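In Defense of the Slow Fold

My friend Nawal Kettani says that folding is a waste of a good evening, and she says it with such cheer that I've never managed to stay cross with her. Her clothes live in one heap on one chair, and she always seems to find what she's after.

Still, I'd like to put in a word for the bed as a folding table. I've had the proper kind (a narrow thing with a padded top that I carried through two apartments), and I never liked it half as well. A bed gives you room to lay a pair of jeans out full length, smooth down the pockets, and think about whether you still wear them. Jeans deserve that. They're heavy, they bunch up if you rush them, and a crease put in carelessly will stay with you all week, at least in my experience!

Hangers are another matter. I know people who hang everything, denim included, and I suppose it does save time. But a closet full of hangers tells you very little about what you own, while a pile of folded clothes at the head of the bed, growing as you go, lets you see exactly how you've spent the hour. I find that a comfort, especially in November when it gets dark before I've even started on the socks.
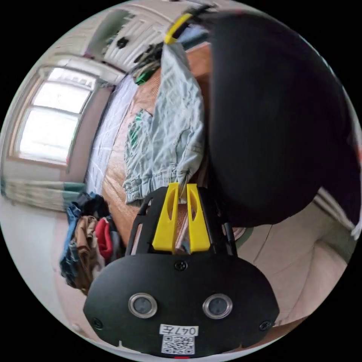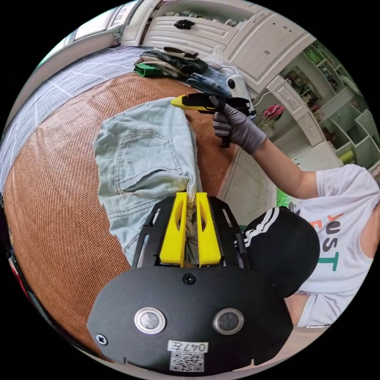
Pale blue denim in the bedroom.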